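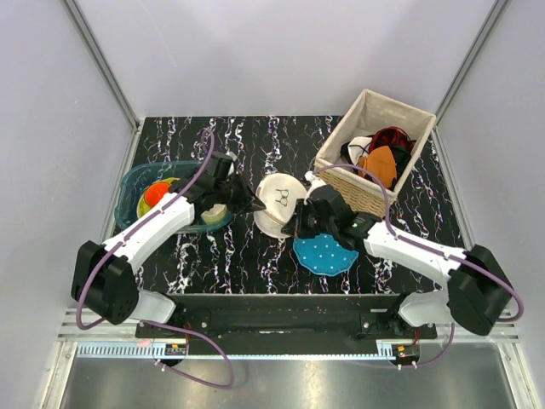

Progress report to the Bretara Community Fund
Virkby Secondary robotics club – two-arm sorting project
Submitted 25 May 2021 by Wissam Mahasneh, supervising teacher

Period covered

This report covers the work done since the start of the school year. It follows the headings in the grant agreement, except that purchasing and spending are reported together.

Where the project stands

The club set out to build a tabletop station where two small arms, driven by students, could sort and put away clothing and small household items. The station is built and in use. Both arms are mounted on the front rail and the cables have been tied along the links. The back and side walls are on.

Students began with single-arm tasks, mostly moving small items in and out of the teal bin. They moved to two-arm tasks once they could finish the single-arm ones without the teacher stepping in. Caps are the current task. The left gripper works at one edge of the cap and the right at the brim, and the two have to move together or the cap twists. The brim is stiff and the crown is soft, so the students had to learn to close the two grippers by different amounts. The task ends with the cap in the wicker basket.

The group has recorded 722 attempts across all tasks to date. Every attempt is logged as finished, dropped or stopped, with the initials of the driver. Cap attempts make up the smaller part of that total and have the most drops.

Participation

There are 29 students on the list, from Grade 9 to Grade 12. Most come once a week at lunch or after school. Eight of them are trained to run the station without help, and they train the others. The original plan had students rotating through every job, but in practice some only want to write code and some only want to drive the arms. We have let that stand.

Changes from the plan

The first set of gripper fingers was replaced. The students redesigned them with a narrower tip because the old ones could not get under the edge of flat fabric. The pointed fingers do better on cloth and worse on round items, which tend to roll away.

The cables also took longer than planned. They caught on the joint housings when an arm turned fully outward, and the loops had to be made larger and retied. That cost us most of two weeks.

We dropped the plan to fold T-shirts this year. It may come back in November if the cap work goes well.

Purchasing and spending

The replacement motors from Polat arrived late but within the quoted price. Stutel supplied the rail hardware and did not charge for the second shipment – the first was short by 5 mounting plates. Spending is within the approved budget on every line except printing filament, where we are slightly over. We ask permission to cover this from the travel line, which has not been used.

Next steps

Cap trials continue until the end of term. After that, two of the Grade 11 students will start on a program that repeats a recorded motion, beginning with one arm. We also need to write the station manual, as several of the trained drivers are graduating. A draft will be sent with the final report, along with the full attempt log.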